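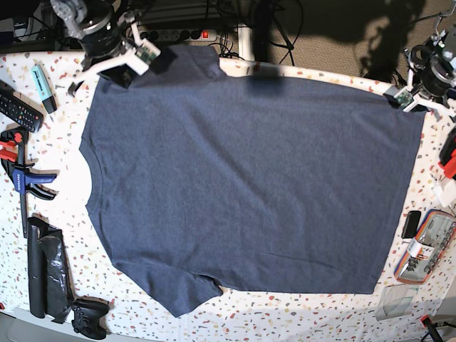

Bring a shirt you don't mind seeing folded badly a few times, Marit Ekström told the first people who signed up, and wear shoes you can stand in.

Home | About | Open Days | Jobs | Contact

Posted in: Calls for Participants, Robotics

Visitors wanted for a shirt-folding demonstration at Veditora

Veditora is opening its Jivmont workshop to the public in May, and we are looking for people to take part in the demonstration. We have 60 places. You do not need any background in robots, programming or textiles.

The work on show is laundry. A two-armed robot takes hold of a T-shirt on a table, and we try to get it from flat to folded. Cloth is hard for machines. It bunches, it slides, and the same shirt never lands the same way twice. Some attempts will fail while you are watching, and we will not be hiding those.

What you will do

You will join a group of eight for a session lasting two hours. During the first part you watch the robot work and ask whatever you like. After that each person lays out a shirt for the robot, in any position, and fills in a short form on how the attempt went. Before you leave, the group sits down with our staff to talk about which household jobs you would want a machine to do, and which you would rather keep for yourself. 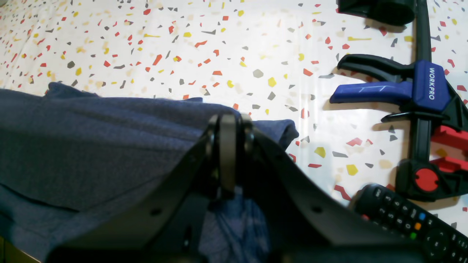 Will it manage something with buttons, Despina Lambrakis asked when the call was first passed around. Not in this demonstration. We are working with short-sleeved T-shirts only. Dress shirts, sweaters and fitted sheets – we get asked about the sheets a lot – are for another time.

Who can apply

Anyone aged 16 or over. Under-18s need a parent or guardian with them, who counts as one of the group. We would especially like to hear from people who fold for a living, in hotels, laundries or stores.

Practical details

Sessions are held on the ground floor of the Forsberg building, with step-free access from the parking lot. Coffee and sandwiches are provided. There is no fee to attend and we do not pay for your time, but we cover local bus fares if you bring the ticket. You may take photos. Please stay behind the tape on the floor while the arms are moving.

How to apply

Send your name, a phone number and three lines on why you want to come to the Veditora front desk. Tell us if you prefer a morning or an afternoon. Replies go out by the end of April, and there will be a waiting list.

Call posted 2024-03-30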